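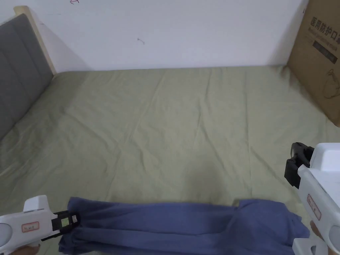 Equipment > Planning > Pre-purchase inspection

Reading time: 2 min

Handheld gripper pairs, bedding tasks: checklist before order
Inspected 6th July by Torunn Kristiansen. Budget holder: Signe Haugen.

1. Jaw opening and closing, both hands. PASS. Left trigger return slower than right; within limits.

2. Jaw grip on folded cotton, single and double layer. PASS. Double layer slips if taken closer than a finger width to the hem.

3. Marker inside jaw clean and firmly attached. PASS.

4. Housing screws and seams. COMMENT. One screw backed out after 398 cycles. Ask Steneck whether thread lock is applied at the factory.

5. Pinch points at handle. PASS. No gloves needed.

6. Unit labels legible. FAIL. Handwriting has faded. Order printed labels.

7. Quote per pair. Steneck $883, Plorholm $1,771. The Plorholm price includes spare jaws and a charger.

8. Budget line. $3,000 through May. Covers three Steneck pairs, leaving $351 for jaws and labels. One Plorholm pair only.

9. Spare jaw lead time. OPEN. Imogen Wainwright to get it in writing.

Recheck item 4 before release of funds.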